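4. Installer et régler le minuteur Stellel dans la cuisine

Bon, on attaque la partie que j'ai refaite trois fois chez moi avant de la trouver agréable à vivre. Le minuteur mural Stellel n'a rien de compliqué, mais la notice d'origine tient sur un timbre-poste, alors je vous donne ma façon de faire, avec les petits pièges.

Avant de commencer, sortez le boîtier, le socle, la plaque adhésive Truser et les 4 vis. Gardez aussi un chiffon propre et un crayon à papier sous la main (le crayon, je l'oublie toujours).

4.1 Choisir l'emplacement

1. Repérez un pan de mur lisse, à hauteur des yeux, que vous voyez depuis le plan de travail ET depuis la table.
2. Écartez-vous des plaques et de l'évier. La vapeur finit par ternir l'écran – j'en ai gâché un comme ça, dans mon ancien appartement de Leltudville.
3. Présentez le socle au mur, reculez de quelques pas, regardez. Ça vous plaît toujours ? Tracez le contour au crayon.

Note : si vous hésitez entre deux endroits, fixez le socle avec un bout de ruban de masquage et vivez avec pendant le week-end. Moi, j'ai changé d'avis dès le samedi matin !

4.2 Fixer le socle

4. Dégraissez le mur avec le chiffon et laissez bien sécher.
5. Sur du carrelage, collez la plaque Truser et appuyez fort avec la paume. Sur du plâtre, prenez plutôt les vis, ça tient nettement mieux.
6. Clipsez le boîtier de haut en bas. Vous devez entendre un petit clac.

Attention : ne forcez jamais sur les ergots du bas. S'ils résistent, retirez le boîtier et recommencez par le haut.

4.3 Créer vos programmes

Le Stellel garde en mémoire 10 programmes, et je vous conseille d'en réserver un à chaque appareil ou à chaque plat que vous faites souvent : le four, les œufs, la pâte qui lève, le micro-ondes, le thé.

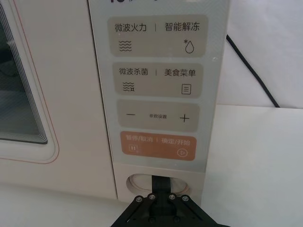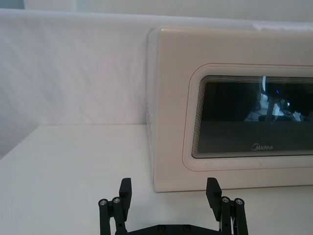 Le micro-ondes, à façade blanc crème.

7. Appuyez longuement sur la molette jusqu'à ce que l'écran clignote.
8. Tournez pour choisir un numéro de programme, puis validez d'une pression courte.
9. Réglez la durée : les minutes d'abord, les secondes ensuite.
10. Choisissez la sonnerie. La mélodie « Birhane » est ma préférée, elle s'entend depuis le jardin sans faire sursauter le chat.
11. Validez encore une fois. L'écran revient tout seul à l'heure.

Note : pour un appareil qui a déjà sa propre minuterie, je règle le Stellel un poil plus long – il me sert de rappel quand j'ai quitté la cuisine et que j'ai la tête ailleurs.

4.4 Si quelque chose cloche

L'écran reste noir : vérifiez le sens de la pile, puis retirez la languette transparente si elle est encore là.
Le message E380 s'affiche : la mémoire est pleine, effacez un programme (molette plus bouton latéral, ensemble).
La sonnerie est trop faible : le volume se règle dans le même menu que la mélodie, juste après.

Attention : le changement d'heure n'est pas automatique. Pensez-y avant novembre, sinon tout votre petit monde mangera en décalé.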